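Skudell lunch bag, navy
Reviewed by Bernice Eshun

The Skudell is a boxy fabric bag sold for carrying lunch. I used it on weekdays from April onward, mostly for a sandwich, a tub of yogurt and a piece of fruit. It replaced a Tunditz bag whose zipper failed at the corner.

The outer is dark navy fabric with light grey piping along the edges and a white side panel. The lining is olive green, a sensible colour for hiding stains but a poor one for finding a dark lid at the bottom. The zipper pull is a silver metal ring, large enough to work with gloves on. 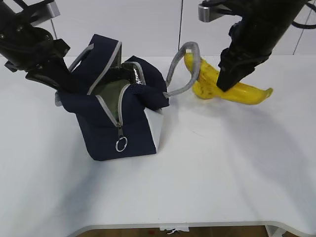 Access is good once the top is fully unzipped. With the zipper only partway back the opening narrows, and anything curved has to go in end first. Fruit should be packed last. A banana under a full tub bruised on three of the first six trips, and on none after I changed the order.

The two grey handles are loops, one of them long. They carry well in the hand but flop over the side when the bag is set down, and they get in the way of loading. A snap to hold them together would fix it. The Sturkex bag at the same price has one.

Stitching at the handle ends is even and has not pulled. Wiping the lining takes a minute, though crumbs collect in the seams.
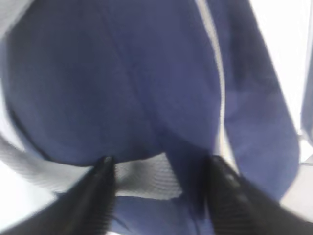 No. 1013

Fabric care: the label calls for a cold wipe only. I wiped mine weekly with a damp cloth and mild soap and left it open overnight. The colour has held.

Rating: 3 out of 6. Sound construction, awkward handles. Buy it if you pack flat containers and have a hook to hang it on.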